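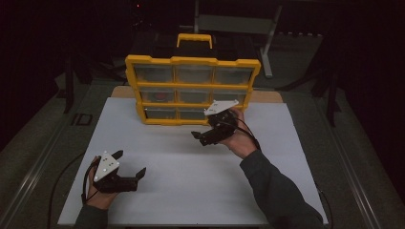
Middle row, left, his sister had told him on the phone, the button's in there if it's anywhere, and don't mix up my drawers.

Yellow case, nine drawers. Fifteen minutes till the bus. He had the coat over one arm, threads hanging where the button used to be.

Something red in there. Round. You could just about see it thru the plastic.

He pulled. Stuck. Pulled again and the whole case slid, handle flopping, and he grabbed it with his elbow. Okay. Slower.

Their mother bought the coat at Tavares, in February, in the sale. Wore it to everything. Five red buttons, then four.

The drawer gave. Red, yes. Round, yes. A bead. No holes for sewing, just the one straight thru the middle.

He stood there. Twelve minutes now, maybe less.

Then he threaded the needle anyway and sewed on the bead, crooked, and ran for teh bus.

15 comments | Share

We use cookies to improve your visit. Accept

© 2022 Breveck Stories | Contact | Back to top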